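Planning a small arm cell: spend on the arm or on the fixtures?

Asked in: Small-scale automation > Buying and budgeting
Tags: budget, fixtures, simulation, push-button test, payload
3 answers

Question

I am putting together an equipment request for a teaching and test cell at Jistcombe and would like a check on how I have divided the money before it goes in. The request has to be in by the end of April and I will not get a second go at it this year.

The task is a bench exercise. One arm, one fixed row of four stations. Each station has a push button with a coloured square on it, a yellow lever and an open bin. Three of the squares are red and one is green. The arm has to find the green one, go to it, press it, and later on deal with a drinks can and a small tray standing apart from the row. Everything is in simulation at present.

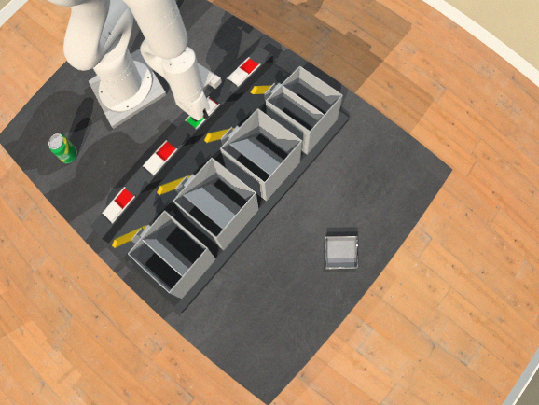 The budget is split into 90 parts for convenience, so that I can move things about without arguing over currency. My current split is:

Arm, controller and pendant: 60
Gripper: 9
Station row (buttons, levers, bins, rail): 6
Bench, mat and mounting plate: 6
Camera and lighting: 3
Spares and contingency: 6

The arm I have priced is a six-axis unit from Haberkorn. The quote covers controller, pendant and a basic mounting plate, and is valid for 30 days. Delivery is nine weeks, which I can live with.

What I need to know:

Is 6 for the station row too low? I assumed it was simple bench furniture and could be made in house, but I have no drawing of the internals.

Does the arm need force sensing for button work, or can I press to a fixed depth?

Should I be buying a bigger arm than the simulation needs? The reach in the model is fine with the base close up against the row, but I do not know how much of that carries over to a real bench.

I have read the older threads on pick and place budgets. They are mostly about conveyors and do not help much here.

Answer 1 (accepted)

Your arm share is high and your fixture share is too low. I have planned two cells of this general type and in both the fixtures cost more than the first estimate, mainly in labour.

Take the row first. A station that exists only as geometry in a model costs nothing to change. On a bench each one is a switch, a lamp or coloured cap, a pivot, a return spring, a bin that has to be held down, and wiring back to something that logs the state. You have four. Make a fifth as a spare at the same time, as setting up again for one later is where the money goes. I would put 15 against the row.

Buttons: decide the travel and the operating force before you choose the gripper. If you buy industrial push buttons off the shelf, the force is on the data sheet and the body will survive being hit off centre. If you make flat panels with a large pressing area, as your model has, you need guides at both ends or the panel will tilt and jam when pressed at one edge. We used small linear guides. Printed guides wore out.

Levers: the pivot is the weak part. Specify a proper shoulder bolt and bush. A lever that the arm drags sideways will load the bracket in a direction the drawing never considered. Put the bracket on with screws so it can be replaced without taking the bin off.
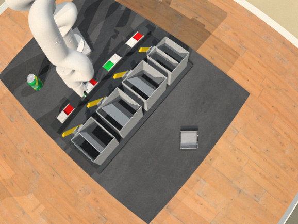
Bins: check whether yours are to have a sloping floor inside. If something is going to be dropped in and has to come to rest in the same place every time, the slope angle and surface matter and you will want to try two or three angles. If the bins are only there as targets, leave the floors flat and save the time. Either way, bolt the four together as one unit on a common plate. Separate bins move when the gripper touches a wall, and then your taught positions are wrong for all of them.

Force sensing: not needed for a plain press, provided the following are true. The bench is stiff, the row is located on dowels, and the button has overtravel beyond the switching point. With those in place a fixed depth works. Most current arms will also stop on motor current if you set the limit low, and that will protect the button. What you lose is any reliable record of how hard the press was. If your test report has to state a force, budget for a sensor now and take it out of the arm line by going down a size.

Arm size: do not buy up for reach alone. A longer arm of the same family is heavier, needs a heavier bench, and is less comfortable working close to its own base. Your layout has the base close beside the row, so the difficult positions will be the near ones, where the arm is folded up, and the far end of the row may be the easy part. Run every station in the simulation with the real joint limits and the real gripper length, not the default ones. Then move the base back a little at a time and run them again until something fails. The middle of the range that works is where the mounting holes go. Drill a second pattern while the plate is on the machine.

Revised split, out of the same 90:

Arm, controller and pendant: 45
Gripper and fingers: 9
Station row, with fifth station: 15
Bench, mat and plate: 9
Camera and lighting: 6
Spares and contingency: 6

The 45 means either a smaller arm, or an ex-demonstration unit. Ask Haberkorn for the second. Ask also whether the pendant can be left off if you already have one of the same generation in the building. They will not offer this unprompted.

On the quote: 30 days is short if your request goes through approval in April. Get it reissued with a later date before you submit. A lapsed quote came back higher on one of mine and the difference ate the contingency.

Comment on answer 1 (question author)

Thank you. The fifth station had not occurred to me. There are sloping panels in the bins in the model but I had treated them as decoration. I will find out what they are for. No force figure is required in the report as far as I know.

Comment on answer 1 (answer author)

Get the last point in writing from whoever signs the report off.

Answer 2

Agree with most of the above. Some items missing from both splits:

Guarding or a risk assessment. Even for a collaborative arm somebody has to do the assessment, and if it is done by an outside firm it is an invoice. The finger shape counts as part of it.

Power and data at the bench. At Tandthorpe we had the arm delivered and then waited for an electrician. The arm sat in its crate.

Cable management. Small money, always forgotten.

Annual service, if your institution makes you take the contract. Check whether it comes from the same pot.

Spare fingers. You will break fingers before you break anything else. Buy or make three sets.

On the can: a full drinks can and an empty one are different jobs. A full one weighs enough to take a real bite out of the payload of a small arm once the gripper is counted, and an empty one crushes if the grip force is set for the full one. A parallel gripper needs to open wider than the can with some clearance each side, and plenty of the cheap ones do not. Read the stroke figure before ordering. If the gripper in your model was picked from a default library it tells you nothing about what you will be able to buy for 9 parts of 90.

On the tray: if it is as shallow as the one in your model, picking it up by the rim means bringing the fingers down very close to the mat. A soft mat is a nuisance there. Use a hard surface with a matt dark finish. You get the same look to the camera and a height you can rely on.

I would cut contingency last. I would also put the camera at 6 as suggested, with more of that going on the light than on the camera. Telling a red square from a green one is easy in a render and less easy under office tubes with a window on one side. A decent diffuse lamp and fixed exposure will sort most of it.

Answer 3

We just bought the Brurnimum kit, arm and base in one box, and made the rest from offcuts. Works fine for us. Not sure it would reach a row as long as yours. Ours has two stations.

Comment on answer 3

Which buttons did you use? And does the kit controller have enough inputs for four stations with levers? The sheet I have does not say.

Comment on answer 3 (answer author)

Arcade ones. Will look at the controller on Wednesday when I am in.

Update from question author

Revised split, for anyone with a similar request. I went with 45 for the arm and have asked for an ex-demonstration price. The row is at 15 including the spare station, gripper 9, bench and plate 6, camera and light 6, and the remaining 9 covers contingency, three sets of fingers and the electrician. Risk assessment can be done in house, so it is off the list.

I ran the base position check with real joint limits. The nearest station failed with the wrist at its limit at the original base position. Moving the base back cleared it and all four could then be reached, with the can and the tray still in range. The second hole pattern is on the plate drawing.

The sloping panels in the bins are wanted after all. I have put two angles on the drawing and will make one bin of each before committing to the set.

The quote has been reissued. Still waiting to hear about the pendant.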